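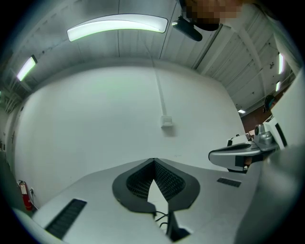 What I wear to play five-a-side at my age

I turned down a game in June because I had nothing to wear. My daughter laughed at me for a while over that, but I meant it. The club had moved to an indoor hall in Bultevdale, the old kit was in a bag that smelled like a pond, and the shirt inside it no longer went over my stomach. So I bought clothes for the first time in years, and a few people have asked me to write down what I ended up with.

Some background. I was born the same week Sorin Pîrvu's older brother broke his collarbone, and Sorin's family has never let me forget the connection. We have played together since school. In 1986 his father coached a youth side in yellow cotton shirts with collars, and there is a team photo of that side in Sorin's kitchen. I always liked those shirts. They were heavy and the numbers were sewn on. When our group talked about getting a matching set this year, that photo was what we passed around.

We did not get cotton. Danjuma Sani plays in goal and sweats more than the rest of us put together, and he said he would quit. He had a point. Cotton holds water and hangs off you by the second half. We ordered polyester shirts with a collar from Fellemar, in a yellow that is close to the old one, a little greener. They cost more than I wanted to pay. The collar sits flat, the sleeves come nearly to the elbow, and the cut is straight down the sides. Most modern jerseys are cut for someone of 22, and I have stopped pretending otherwise. If you are built like me, look for anything the shop calls a "classic" or "relaxed" fit and then go up one size.

We put numbers on the back. Roxana Toma asked for 300 and the printer said no, three digits would not fit at that height. Then she asked for 111, which he agreed to because ones are narrow. It looks very good. I have number 2, which I had as a kid.

Shorts were harder. The long, baggy kind I used to wear catch on my knees now. I tried a pair of short running shorts and wore them to one game. They were comfortable and I will not be wearing them again. What works is a plain black pair that ends a couple of inches above the knee, with a drawstring that can be tied properly and one zip pocket for the locker key. Mine are Plidden. The waistband has started to roll at the back after a lot of washing, but I would buy them again.

Shoes are where I spent the most time. Indoor floors need a flat rubber sole, and I went for plain black leather with a gum sole. Aurel Nistor wears bright orange ones and changes the laces to match his socks. He also turns up in a long camel coat, in every kind of weather, and hangs it up with great care before he goes on. I used to think this was vanity. I have come around to it. He always looks like he is on his way somewhere, and he plays better than I do too.

That got me thinking about what I wear to and from the hall, which had been the same gray sweatpants for a very long time. I replaced them with dark navy track pants with a tapered leg and a Lungu zip jacket I found secondhand. The jacket is maroon with a cream stripe down each arm. The zip sticks halfway. My wife, Nusrat Dissanayake, says it is the only thing I have bought in ten years that she would have picked out herself, and she has already borrowed it twice.

Socks: buy thick ones, all the same, and throw out the old ones on the same day. I have nothing else to say about socks.

One thing I would skip is the compression layer. I bought the long-sleeved top and the tights, and it took me so long to get them on that I missed the warm-up. They may do something for your muscles. I couldn't tell you. They are in the drawer.

Our next game is 23rd August, and the shirts will have been through enough washes by then to see how the numbers hold up. Danjuma's is peeling at one corner already. He says he will iron it back down with a tea towel on top. If that ruins the shirt, I'll mention it in the next post.

2 comments
Share this post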